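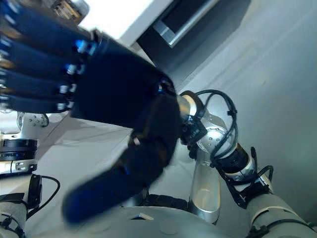 New Pale Floor Brightens the Ibarra Street Workroom

Brunatlow's shared workroom on Ibarra Street has a new floor, and what a difference it makes! The old brown one had been down so long that the path from the door to the sink was worn right through the finish. The new one is pale, and it carries the daylight a good deal farther into the room than anyone expected (the back corner used to need a lamp on even in May).

The job covered 600 square feet and was done by Ernomar, a flooring shop over in Sturkelik. Crews pulled up the old boards first and found a low spot near the storage closet, so the room stayed closed an extra week while that was filled and leveled. Anyone who ever chased a rolling pencil across the old floor will be thrilled to hear it.

The workroom is open again from 10 in the morning to 5 in the afternoon, and the regular groups are back on their usual schedule. The Saturday-style open hours that people have been asking for are still being worked out.

A few things have changed along with the floor. Street shoes are fine, but please wipe them on the mat. Chairs now need felt pads — there's a box of 300 by the door, so help yourself if you bring your own seat. Paint and glue projects go over a drop cloth, and spills get a damp rag right away.

The old boards that came up in good shape are stacked by the side entrance, free to anyone who can haul them.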